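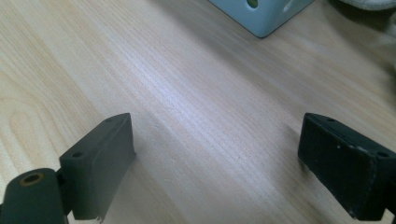

The Long Way Home

Renzo Leone used to answer email at red lights. He told me so over soup in Cirnelham, a little sheepishly, the way people confess to eating cake for breakfast, and then he told me about the bus.

It started in October, when his car was in the shop and the only way home from the office in Plergate was the old number 16, which wanders through every village in the valley and takes twice as long as driving. The first evening he fumed. The second evening his phone died somewhere past Warraich, and so he looked out the window, and he kept on looking (there are a great many sheep out there, it must be said).

"I got home and I wasn't mad at anybody," he said. "My wife asked if I was sick."

The car has been fixed for ages now. He still takes the bus twice a week, and his brother Evaristo, who thought the whole thing was silly, has begun walking the last mile from Lestov with his own phone zipped in his bag. Neither of them would call it meditation. Evaristo calls it "the gap," and he gets quite cross if you try to fill it.

I've been hunting for a gap of my own ever since. Mine, so far, is the time it takes the kettle to boil. I stand there with my hands in my pockets and let the day's worries line up and wait their turn — and some mornings I forget to pour the water and have to boil it all over again.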